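Teaching a robot by hand: the questions we get, answered without the brochure

People write to this page after a sales visit or a trade show, usually with a clip on their phone of an arm doing something neat. Most of them want to know whether they could have the same thing in their own building by spring. The answers below come from one site, one task and one stubborn reviewer. Take them for what they are.

What does "showing a robot a task" mean?

A person does the job through the robot, and the robot records it. Depending on the setup, the person either takes hold of the arm and moves it, or sits to one side and steers it by remote control. Every run is saved, camera views and arm positions together. Later a program is trained on the saved runs and tries to do the job without the person.

The sales version of this sentence is "it learns the way a child does." It doesn't. A child sorts two bottles and has the idea. We recorded 1501 runs before anyone at Wendale was willing to let the arms try alone in front of a visitor.

What task did you use?

Sorting drink containers into two receptacles, bottles in one and cans in the other, on a white table with an arm at each side. It was picked because it sounds easy. I argued against it for that very reason, and I lost.

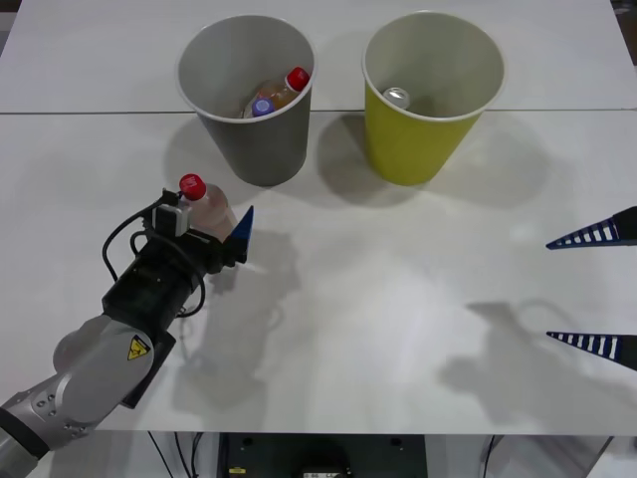 Wendale, February

Who wrote this page?

Devendra Bansal. I was asked to review the work at Wendale for Plaseck, who were deciding whether to pay for more of it. I don't sell arms, and I don't train models. I did take a turn at the controls, badly.

Is recording by remote control as easy as it looks?

No. Picking up a bottle with your own hand takes no thought at all. Doing it through a gripper takes a great deal, mostly because you can't feel anything. You judge the grip by eye, and your eye is wrong more often than you would like. My first usable run came after 58 tries. The regular operators laughed at me a little, then admitted their own first days had gone much the same way.

The steering gets better with practice. What worries me more is that the practiced operators each develop habits. One comes at every bottle from the side. Another likes to pause before closing the fingers. The program picks up the pause along with everything else, and then you have a robot that hesitates for no reason anybody can find in the task.

Why not just move the arm by hand?

You can, and for one arm on a simple path I would. With two arms you run out of hands, and your own body gets into the camera views. A program trained on pictures with a person's sleeve in them may come to expect the sleeve. Remote control avoids this. It costs more and takes longer to learn, so it's a trade, and vendors tend to mention only the side of it they're selling.

What do the cameras on the wrist add?

They see what is right in front of the fingers, which the fixed camera often can't. They also see very little else. Something that is plain from the fixed camera can be a slice of color at the edge of the wrist view, or missing altogether.

The wrist view also has a good deal of shadow in it, thrown by the robot's own hand and arm. People looking at a recording ignore shadows without knowing they do it. I wouldn't assume a program does, and I would ask to see it run with the lights changed. At Wendale that test was put off twice while I was there.
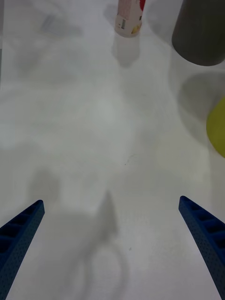 Wrist view with the fingers open and the table between them clear.

How many demonstrations will we need?

Anyone who gives you a number before seeing your task is guessing. Our count was 1501, and I can't tell you whether half of that would have done, because no one stopped halfway to check. I asked for that check in my first note to Plaseck and would ask for it again.

Be careful with totals in general. A thousand runs of the same bottle in the same spot are worth far less than they sound. Ask how many different objects, how many starting layouts, how many operators. We had 7 operators by the end, which was the one figure in the whole report that I thought was better than it needed to be.

Do bad runs get thrown out?

Some do. There is a disagreement here that I haven't seen settled. The tidy approach is to keep only clean runs. But then the program has never seen a fumble being put right, and its first fumble is likely to be its last move of the day. At Wendale they started by deleting anything clumsy and later began keeping runs where the operator recovered. I think the second way is more sensible – but I also noticed that it arrived just as the schedule was getting tight, and I would have liked to see the two compared.

What counts as a success?

Get this in writing. In the first summary I was handed, a run was a success if the item ended up in a receptacle. Which receptacle was on a separate line, further down. The rate dropped when the two lines were put together, and the summary was reissued.

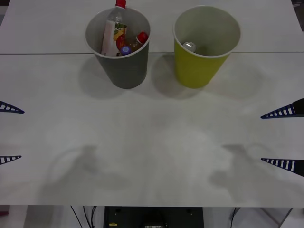 You also need to settle what happens as a receptacle fills up. Placing the first bottle in an open bin is one job. Placing another on top of several that are already leaning against each other is a different one, and results from the easy part of the session shouldn't be used to cover the hard part. Ask for the rate by item, in order, and see whether it sags toward the end.

Are clear plastic bottles a fair test?

More than fair, and I'll give the team credit for including them. Clear plastic is awkward for a camera. You can see the table through it, highlights slide about on the curved parts, and a label printed on one side shows faintly through from the other. Add droplets on the surface and it gets worse. If your own items are cardboard boxes with flat sides, don't be put off by other people's trouble with bottles. If your items are clear, don't be reassured by a demo with boxes.

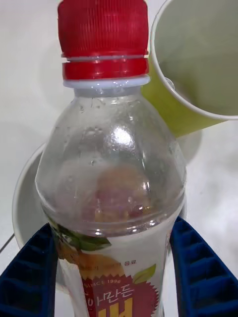

Red-capped bottle between the fingers, droplets on the shoulder.

Does a skill learned on one table carry over to another?

Less than you'd hope. The recordings were made on one table under one set of lights. Skendberg, a second site, was meant to run the same trained program on its own arms. It did run. It also reached short of the bottles until someone matched the camera height, and that took 2 visits. Nobody had budgeted for visits.

We already have a robot from Steiner. Can we use it?

Perhaps. Our Steiner unit was built to repeat fixed moves and had no decent way of being steered live, so we left it alone. Check whether yours can be driven by remote control without a noticeable delay. Even a small lag makes operators overcorrect, and the overcorrection goes straight into your recordings.

Will this replace the people doing the job now?

On the evidence I saw, it kept seven people busy teaching it to sort drinks. That may change. I'd want to see a full shift run with nobody standing by before I put a savings figure on anything, and no such shift had been run when I filed my report.

So should we try it?

If you have a task that varies too much for fixed moves, and you can stand a long stretch of recording with little to show for it, a small trial is reasonable. Choose your own items, from your own line, including the ugly ones. Write down what success means first. Have someone from outside the team pick the layouts on test day.

Can I see the recordings?

Not from this page. Requests go to Plaseck, and it helps to say which view you want, fixed or wrist, and whether you need failed runs as well. Say yes to the failed runs.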